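Section 2, labels. Do this after the Kestel printer is charged, not before. Charging takes roughly 38 minutes from flat.

1. Lid up, roll in, shiny side facing you. Close till it clicks.
2. Hold the power button. Green light = ready. Amber = roll not seated, take it out and start again.
3. Open Skollow on your phone, tap Add printer, type 222 when it asks for a code.
4. Print one test label. Stick it on something flat and smooth first, a plastic lid will do. 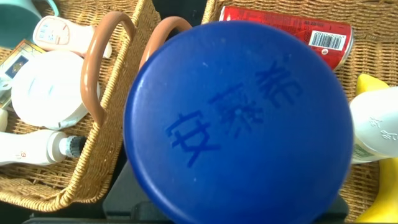

Prestum support adds that the test label should be left for 20 minutes before you judge the glue. Peeling it straight away tells you nothing.

5. Make a list for each basket or box before printing the rest. One list per container. Short names, the small labels cut off long ones.
6. Save the list. The app does not save for you.

**Caution:** don't pull the label out while the motor is running. Wait for the cutter. 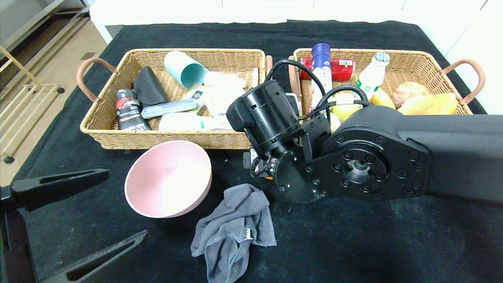 ### Printing a whole list

1. Pick the list, tap Print all.
2. Choose size. Small for bottles, wide for baskets.
3. Check the preveiw. Spelling mistakes print just fine.
4. Tap Go, keep the phone near.

Note: wide labels don't hold on wicker. Use a tie-on tag from the Mnguni pack.

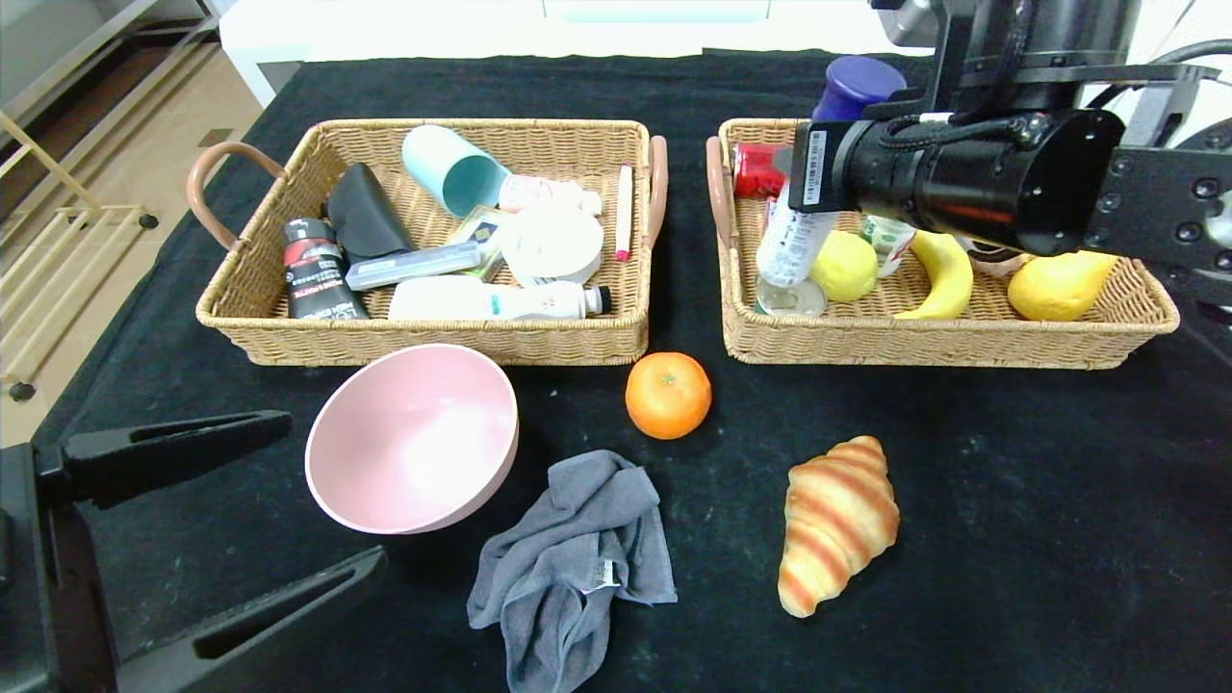 Another tester reported that half the list vanished when the phone locked. Known fault. Set the screen to stay on, then reprint from the last label you've got.

### Cleaning

Power off. Roll out. Wipe the print head with a dry lint-free cloth, one direction only. No sprays. Do it at every roll change, fluff gives you white lines through the text.

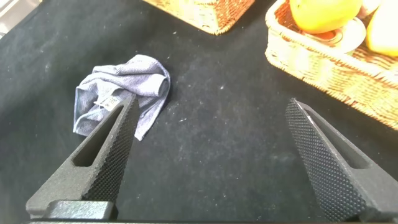 Can I use rolls from another make? Only if they're the same width and have the black mark on the back, otherwise the cutter wont know where to stop.

Spare rolls: keep in the bag, out of the sun.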